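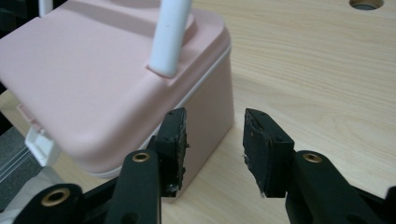

One neighbour reckoned the bus shelter should come before the hedge, and said so before I'd even found my pen! I was scribbling these minutes for the Resten Lane residents, so forgive the gaps.

Money first: we have £3,254 in the account, less £124 owed to Gimisa for the noticeboard glass (agreed, I'll pay it).

Then the hedge, again. Trokeo can cut it in July, 2 mornings' work, and most of us were happy with that. The shelter goes to the council – I'm writing the letter.

We finished at 20 past nine.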